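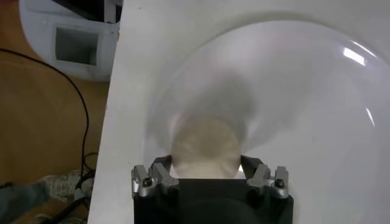
1/ Open day at Stornau

Right, I'm back from the robot open day and my feet are killing me, so you're getting this in bits. Wilma Gillies got me the ticket (thank you Wilma!!) and I nearly didn't go because of the rain.

2/ First stop was the gripper table. Two black fingertips, silver links behind them, and a round beige thing held between them in a big shiny white dish. I stood there far longer than I meant to. You find yourself holding your breath for it.

3/ Senga Kerr was doing the talking and she was brilliant, no slides, just chatting away and letting people butt in. She says the team at Skikalent have logged 1153 grasps for this job since March and 531 of those were on round things. Round things are a pain, apparently. They roll.

4/ A wee lad at the front asked if it could do an egg. Senga said "ask me next year" and moved on quite quickly 😂

5/ I asked how hard it squeezes. Up to 24 newtons, she said, but they keep it well under that for anything soft. I nodded as if I knew what a newton felt like. (Anyone? Is it a lot?)

6/ Bumped into Kirstin Crichton in the tea queue, who I haven't seen since we both worked at Costigan. She'd come for the warehouse talk and reckoned it was a bit dry. Scones were good though, proper ones, and the jam didn't run out.

7/ Favourite bit of kit after the gripper was the sorting line upstairs, but there were so many folk round it that I mostly saw the backs of coats. If you go to the next one, do upstairs first!

8/ They've 200 places for the next open day and you book through Plinomia, same as this time. Doors at 10am. Lorna Gillies is already asking for a lift, so that's one seat gone in my car. Two left if anyone fancies it, just message me.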